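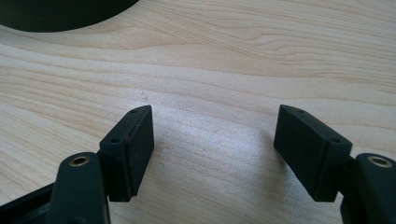
About Plurnis

We sell tables and we teach people how to look after them. Harriet Begay and Vaughn Hutchins set Plurnis up in Mavstead after years of repairing furniture that had been sold with promises it couldn't keep. "Maintenance free" was the one that annoyed Harriet most. She still cuts it out of trade catalogues and pins it up by the kettle.

We are suspicious of most of what is said about wood, including some of what we used to say ourselves. Our first price list called a tabletop "timeless". It was a tabletop. It has since been sanded twice and it looks fine.

The workshop takes in repairs as well as building to order. Vaughn does the joinery. Signe Rønning runs finishing and has the last word on whether a top leaves the building, which has cost us a few delivery dates. Khang Hầu answers the phone and will tell you if your old table is worth keeping. Quite often it is, and then we have talked ourselves out of a sale.

Our standard dining table costs £1,695. We know that's a lot. You can get one for less, and some of the cheaper ones are perfectly good. Ask what the top is made of, what's on it, and who will fix it, and see how long the answer takes.

What we think about pale wood

Pale tops are what most customers ask for at the moment. We like them too, with reservations. Beige and cream look calm in a brochure, but a room has windows and lamps in it, and bright light can wash the middle of a table out so that you lose half the grain you paid for. Look at a top from both ends before you decide. We'd also be wary of anyone who tells you a wavy grain is better than a straight one. It's a matter of taste, and we charge the same. 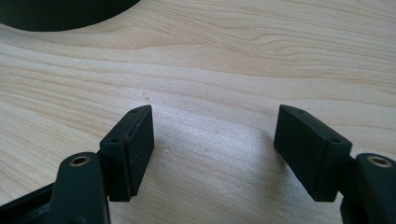 Do small specks and marks on a pale top mean it needs refinishing?

Usually they don't. Wipe it with a damp cloth, dry it, and live with it for a month before paying anybody, us included.

Classes

Dolores Crenshaw teaches the care and repair evenings in the back workshop. Places are limited to 20 and a class costs £46, tea included. You won't leave a cabinet maker. You should leave able to sand along the grain and read the back of a tin without believing all of it.

Page last checked 29 Mar 2025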